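The Brown Counter

My aunt Ileana left me a pot, a lid and a marble counter, in that order of importance, and for the first month I couldn't have told you why the counter was even on the list. It was bolted down. It came with the apartment! You might as well leave somebody the ceiling.

But she'd put it in the letter, in her slanty handwriting. The pot, the lid, the brown marble. Underneath that it said: ask Marwan Haddadin about the soup.

I knew the soup. Everybody who ever climbed those 54 stairs knew the soup. You smelled it on the second landing and by the third you'd forgotten whatever you came up to complain about. What I didn't know was how she made it, and neither did my cousin Bianca, who had stood next to her and written things down for years and still only ever produced something that tasted like a wet sweater.

So one evening in October I scrubbed the pot, set it out with the lid beside it, and called the number at the bottom of the letter.

"Is it on the marble?" he said. No hello.

"Is what on the marble?"

"The pot. She said you'd call. Is it on the marble or is it on the stove?"

"On the marble."

"Good," he said. "Leave it there. I'll come up."

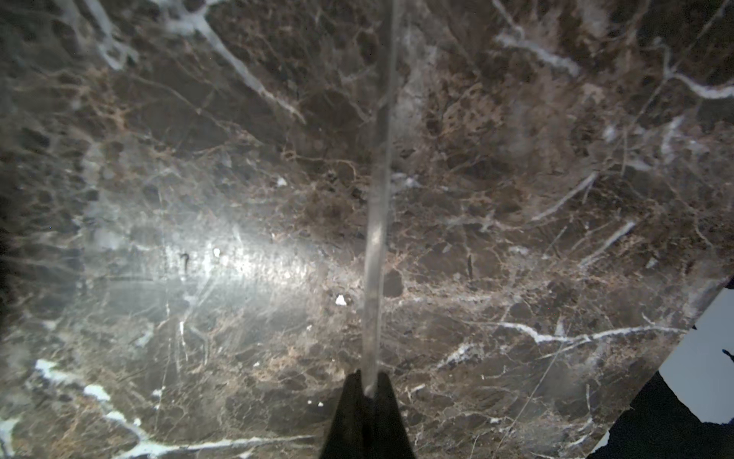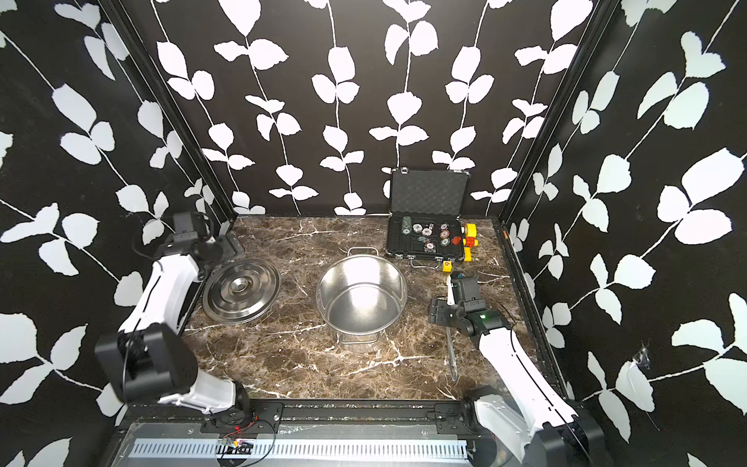
Filed under: Short Stories

He took his time on the stairs. He was older than I'd pictured, with a blue scarf and a paper bag of onions, and he walked straight past me into the kitchen as if he'd been there the day before. He put one hand flat on the stone and stood like that for a bit.

"She and I bought this," he said. "From Brenodov's yard, when they were clearing out. 2,562 in the old money, and I carried one end of it."

"She told me it came with the place."

"She told everybody that."

I looked at the counter then, properly, I mean. I'd eaten a thousand breakfasts off it and I'd always thought of it as just brown. It had white veins running all over it, fat ones and skinny ones, and Marwan started following one with his finger, the way you'd trace a road to somebody's house.

"Onions here," he said, tapping. He slid along a few inches. "Carrots. Then the bones. You see where it goes pale? That's where she stopped and had a coffee."

"You're telling me the recipe is on the counter."

"I'm telling you she had a terrible memory and she didn't like paper." He shrugged. "She said the stone was already written on, so why waste it."

I thought of Bianca with her notebook, standing right next to it – leaning on it, probably, with both elbows on the carrots – and I laughed so hard I had to sit down on the step stool.

We started at 7 that night. He chopped and I did what I was told. When I reached for the salt he slapped my hand and pointed at a dark patch I'd have sworn was just a dark patch. "Not until you get there," he said. So I waited until we got there.

The lid rattled the way it always had. I'd forgotten that sound, or I'd thought it belonged to her. The windows went white with steam and the lady from downstairs, Mrs. Sheikh, came up and knocked, and when I opened the door she didn't say a word, she just looked past me at the stove with her hand over her mouth.

"Come in," I said. "There's plenty."

She went and got her own bowl. Marwan wouldn't sit with us, he ate standing at the counter with his hip against the edge, and I noticed he fit there, in the spot between the sink and the wall where I'd never found a comfortable way to stand.

"What's this one?" I asked him later, when I was wiping up. It was a long bold white vein, wider than the others, that frayed out into gray at the end. We hadn't used it for anything.

He folded his scarf twice and put it in his pocket.

"That one's not soup," he said, and asked if I had any more bread.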